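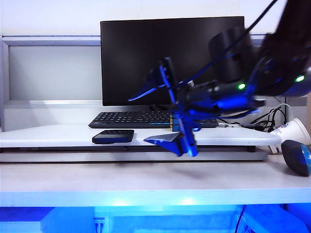
图1 二号工位,机械臂与置物架区域

桌面整理抓取实验 开机前安全检查表(附批注)
项目:Werolier 恢复策略对比
地点:Dultitz 实验间
检查日期:2026年10月24日

一、机械臂本体
1. 腕部外壳指示灯:合格。两处绿灯亮。
2. 夹爪两指紧固:合格。蓝色指件根部螺钉已复拧,上次检查时下指有轻微松动。
3. 腕部线缆:需关注。黑色线缆从上方斜拉到腕部,大角度旋转时余量偏小。本轮腕关节行程按限位表执行,不得临时放宽。
4. 急停按钮:合格。按下后断电,复位正常。

二、工作区
5. 显示器:合格。黑屏,底座已固定。夹爪与屏幕的最小间距写入避障参数,改动后要重新试跑。
6. 架面物品:键盘、小魔方、带按键的手持设备、纸杯。纸杯侧倒,杯口朝右,按“倾倒物”类别登记。
7. 架子前沿:需关注。夹爪下指可低于前沿,下降段限速,先空跑一遍再放开。
8. 架后线缆:不合格。右后角黑白线缆成团,搭在架面上,深度图里容易并入纸杯轮廓。整理后复查。
9. 桌下蓝色灯光:合格。亮度全程不调,以免两组数据光照不一致。

三、数据与方法
10. 已录入轨迹2,331条,计划补到2,430条。补录部分只用于测试,不进训练集。
11. 对比两种做法:失败后原位重试;失败后退回高位、重新估计位姿再抓。每个场景最多重试3次,超过即记失败。
12. 前期结果:退回高位的做法在倾倒纸杯上成功率较高,在魔方上两者差别不明显。单次耗时变长,报告中须与成功率并列。
13. 随机种子共9个,两种做法共用。Atholm 站点的数据单独存放,不与本站合并统计。

四、批注
第8项未通过前,不得启动自动采集,手动低速示教可以进行。
第3项建议加装一段拖链,型号待定。
Bañuelos 标定程序更新后手眼标定尚未重做,本表暂记“待办”,完成后补填误差值。

结论:有条件通过。复查项:3、7、8。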